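Horațiu Neagu e a travessia a pé que quase ninguém faz até ao fim

Conheci o Horațiu Neagu numa fila para o café, numa feira de viagens onde eu já não sentia os pés. Ele trazia umas botas de montanha tão gastas que lhe perguntei logo por onde tinham andado. «Pelo Matosau», respondeu, como quem diz que foi à padaria. Fiquei ali a ouvi-lo até o café arrefecer e pedi-lhe uma entrevista a sério. Falámos no dia 20 de março de 2022, duas horas e tal de conversa, com ele a comer bolachas do princípio ao fim (e eu também, confesso).

O Horațiu guia caminhadas há 9 anos. Começou a levar grupos de estudantes ao fim de semana e hoje trabalha quase só com a travessia do Matosau, 5 dias a pé entre a aldeia de Nieto e o antigo posto de Drarner, com noites em abrigos de pedra e um colo de montanha pelo meio que mete respeito a muita gente.

«As pessoas chegam convencidas de que o pior é o colo», contou-me. «Passam meses a pensar nele. Depois sobem aquilo numa manhã, tiram a fotografia, ficam felizes, e é na descida que os joelhos se queixam. Eu aviso sempre. Ouvem-me com muita educação e não levam bastões.»

Perguntei-lhe qual era a dúvida que mais lhe punham por correio. Ursos! Toda a gente quer saber dos ursos. Ele ri-se muito com isto.

«Em 9 anos vi dois, e os dois iam de costas. O que me preocupa mesmo são os cães dos rebanhos. Um cão de pastor está a trabalhar, não quer festas. A gente para, fala baixo, espera que o pastor apareça e dá a volta larga. Às vezes perdemos meia hora nisso e há sempre alguém a olhar para o relógio.» 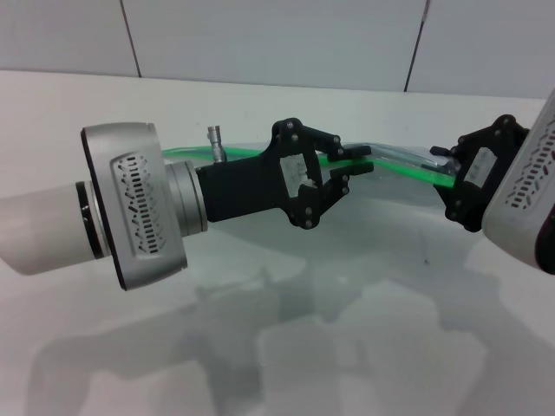 Quis saber também do peso da mochila, que é a minha desgraça pessoal (levo sempre um livro grosso que nunca abro). O Horațiu tem uma regra antiga: na véspera, em Nieto, cada pessoa esvazia tudo em cima da cama e volta a arrumar com ele à porta do quarto. Já viu sair de lá um secador de cabelo, uma frigideira de ferro e um fato completo, com gravata.

«O fato era de um senhor que queria pedir a namorada em casamento no colo», explicou. «Esse deixei passar. Levei eu os sapatos.»

E ela disse que sim? «Disse que sim e depois disse que tinha frio. Descemos logo.»

A conversa ficou mais séria quando chegámos ao tempo. Em abril ainda há neve velha nas encostas viradas a norte, e ele deixou de aceitar grupos nesse mês, mesmo quando insistem. Há uns anos fê-lo voltar atrás uma neblina que entrou pelo vale em poucos minutos, com seis pessoas atrás dele e o trilho a desaparecer. Estavam a 600 metros do abrigo.

«Era tão perto que metade do grupo ficou zangada comigo. Eu compreendo, tinham pago, tinham treinado. Mas eu não via as marcas na pedra e ali o terreno corta a pique à esquerda. Voltámos pelo caminho que conhecíamos e dormimos apertados numa casa de pastores que cheirava a queijo. Dois deles regressaram no verão e fizeram tudo.»

Foi nessa noite, diz ele, que começou a trabalhar com a Tayla Rakena. Ela vinha no grupo como cliente, passou a noite a fazer chá para toda a gente e de manhã tinha o mapa todo riscado com alternativas. Hoje partilham a Sostness, a pequena agência que organiza as saídas, e é a Tayla quem decide se há partida ou não. «Ela é muito mais teimosa do que eu», disse-me o Horațiu, «e ainda bem. A mim, se um cliente me fizer cara triste, começo a procurar uma aberta nas nuvens.»
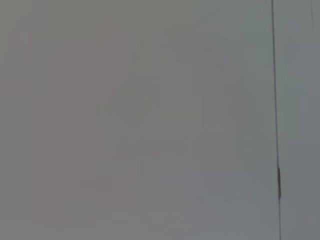 Cinzento e uma linha escura à direita.

Liguei depois à Tayla, só para ouvir a versão dela. «Não fiz chá para toda a gente», corrigiu. «Fiz chá para mim e eles beberam-no.» Quanto à teimosia, não negou nada. Prefere grupos pequenos, quer toda a gente com botas já usadas e recusa-se a prometer vistas. Quando lhe perguntei pelo troço preferido, escolheu o último dia, o bosque de faias antes de Drarner, que os guias impressos despacham em duas linhas. Caminha-se à sombra, o chão é macio e já ninguém tem pressa.

O Horațiu, claro, prefere o segundo dia, com a crista toda pela frente e o vento na cara. Discutem isto há anos e não me parece que vão chegar a acordo.

Antes de desligarmos, pedi-lhe um conselho para quem nunca fez uma travessia de vários dias. Pensou bastante — ouvi mais uma bolacha — e saiu-se com isto:

«Corta as unhas dos pés dois dias antes. Não na véspera, dois dias antes. E leva meias a mais, que o livro grosso podes deixar em Nieto.»

Já comprei as meias. O livro ainda estou a negociar.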